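Threads > Local > Marnetport

I watched the whole call-in hour on the sanitation strike last night so that you could have your evening. A thread, with apologies to my tea, which went cold during the second caller.

214 shares

The question put to viewers was "Is this the right time for a strike?" I have lived in Marnetport my whole life and I have yet to see the right time for a strike announced. I assume it falls between the harbor festival and never.

For those who missed it: the haulers in Felthorpe and Rees walked out over back pay the city agreed to in writing. The host got to the words "in writing" at minute 44 of the hour. Before that we had weather, a jingle and a long chat about smells.
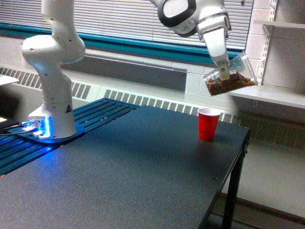 Then came the messages from the public. The host read 12 of them on air. I wrote down which side each one took, being that kind of person, and all 12 were against the haulers. One said they should be grateful. One said his father worked without pay for a year and never complained, which raises questions about his father's employer.

Meanwhile the station's own page had 744 comments under the question by the end of the show. I read more of them than a healthy person should. Plenty were on the haulers' side, plenty were on the city's, and a fair number wanted to know what happened to the old weather guy. You would think one or two from the first group might have found their way to the host's hand.

I have nothing against a host having an opinion. I have several before breakfast. But if you're going to argue the city's case, sit in the city's chair and let somebody else ask the questions.

The union rep was given the last few minutes. She was asked if she felt bad about the trash. She said yes. She was asked if she felt really bad. I put my cup down at this point.

The man from the city got a much better evening. He was asked how he was holding up. He's holding up fine, thank you. He said the money is "in process." It was in process in September too, when he said it on the same show to the same host, who nodded the same way.

88 shares

Somebody has already replied that I only care because my own street gets picked up by a private truck. Wrong, my street gets picked up by gulls. I'm in Felthorpe, top of the hill, and I can smell this argument from my kitchen.
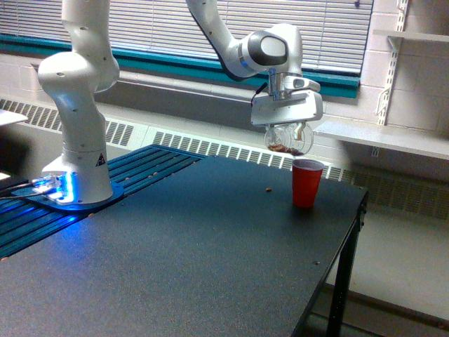
The part that got me was the poll. They put it on screen near the end: 94 percent said the strike should stop. The choices were "Stop the strike now" and "Let the trash pile up." I'm surprised it wasn't 100. I'd have voted to stop it myself if those were the only two buttons, and I think they should be paid every cent.

A third button reading "Pay them" would have fit. I looked at the screen for a while and there was room right under the sponsor.

The sponsor, by the way, was Skimen. Skimen bids on the hauling contract every time it comes up. I'm sure they just enjoy call-in television. It would have been nice to hear the host mention it, even quickly, even during the jingle.

And yes, I called in. I was on hold through both ad breaks. A very polite young man asked me what my comment was, I told him, and he said they were running short on time. Then they took a caller who wanted to talk about parking in Rees.

Parking in Rees is terrible, to be fair to him.

Same show tonight, same hour. The question is "Have our unions gone too far?" I'll be watching with a fresh cup and low hopes. If anyone gets through on the phone, ask about the letter with the city's signature on it and tell me how long you lasted.

131 shares

Comments (4)

harborside_lou: They hung up on me at "back pay." Didn't even get to the number.

teabag47: I disagree with you on the strike, but that poll was a joke.

Felthorpe Top End: can confirm gulls

mrs_dunnage: So what DID happen to the old weather guy?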